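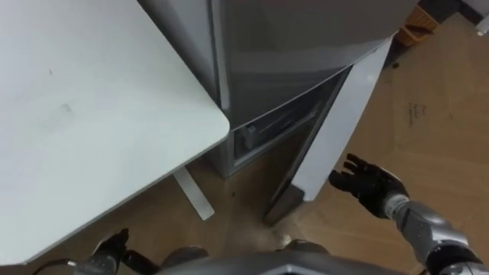
White table beside the silver fridge.

Frequently asked questions: the Deák Songbook Study Weekend

Updated June 14, 2020

What is the study weekend?
Two days of talks, listening and singing, all built around the Deák songbook, a handwritten collection of 324 songs with piano parts. It's a wonderful thing to spend time with! The hand changes several times, the spelling is all over the place, and some of the tunes are gorgeous.

When does it take place?
In July, over 2 days. Talks fill the mornings and the singing comes after lunch.

Do I need to read music?
No. Plenty of our regulars come for the words and the local history. If you do read music, bring your glasses – the ink is faint in places and the copies show it.

Who is giving the main talk?
Zoltán Jakab, who has been working through the songbook page by page. His subject this year is the poems behind the songs and how freely the copyists changed them (one ballad loses its entire ending). He's a lively speaker and loves being interrupted.

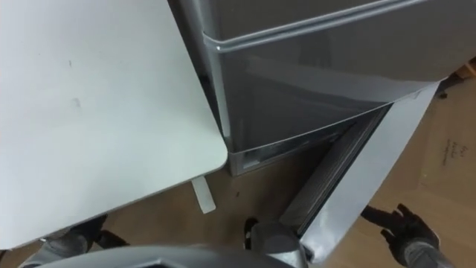
Can I offer a paper of my own?
Please do! Send a summary of up to 300 words with a title and a line or two about yourself. Papers last twenty minutes, with ten for questions. Students are very welcome, and so are people who have never given a paper before.

Will the talks be published?
Yes, in the Eltton Papers, our yearly booklet. Last year's is still in print and has a lovely piece on the Zusten hymn tunes.

How do I see the songbook itself?
The original stays in the Jimon Library, where you can ask for it at the desk with a day's notice. We'll have full-size copies of around 700 pages from this and related books to leaf through all weekend.

Can I come for one day only?
You can. Tick the day you want on the booking form. The second day has more singing in it, if that helps you choose.

May I record the sessions?
Sound recording is fine for your own study once the speaker has agreed. Please leave the singing unrecorded, as some people are trying a song for the first time.

Is there a reading list?
There's a short one, sent out with your booking. Start with the two ballads at the top and hum them if you can.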